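The Towel Whisperers of Walbridge

At the Coutinho laundry in Walbridge, the machines have done the washing for decades and nobody's feelings were hurt. Folding was different. Folding belonged to people, mostly people with strong opinions about thirds.

So when a firm called Dekemau arrived in September with a plan to automate it, the folding room reacted the way you'd expect. Someone taped a washcloth to the break room door with a note that read "Try me."

Mirela Medeiros, 68, has folded here longer than the current boiler has been boiling. She was asked to help teach the system, which Dekemau calls Irnari and the folding room calls Irene. The teaching is done with grippers you hold in your hands. You pick up a cloth with them, fold it, put it down and pick up the next one. Software studies the recordings later, in a building with better coffee.

"I spent my whole life learning to do this fast," Medeiros says. "Now they pay me to do it slow, with salad tongs."

The quota is 400 folds a shift, in two-hour blocks, with breaks that are longer than the old ones and a stool that everybody fights over. Eight folders have signed up. The pay is a little better. The conversation is a little worse, as it's hard to gossip when you're concentrating on a corner.
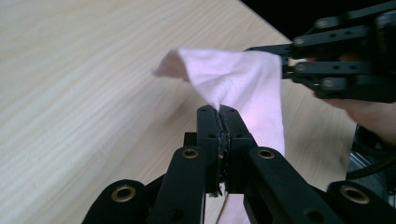

A pink cloth stretched between two grippers, one corner still going its own way.

Corners are the trouble. A hand finds one without being told, and a gripper has to be walked over to it. Ismael Rocha, the shift supervisor, took a turn in his first week and produced something he describes as a burrito. He has since moved into scheduling, where he says his gifts are better used.

He is less breezy about what comes next. Dekemau's people talk about "freeing up" the folders, a phrase that made Medeiros ask what, exactly, she had been captured by. Rocha has been promised that no one will be let go while the training lasts. He has asked twice what happens after that, and been sent a slide with a sunrise on it.

For now the regular tables still run beside the training ones, and the sheets still go out on the 4 p.m. truck, folded by hand. Medeiros does her block with the grippers, sets them down, and goes over to help finish the load.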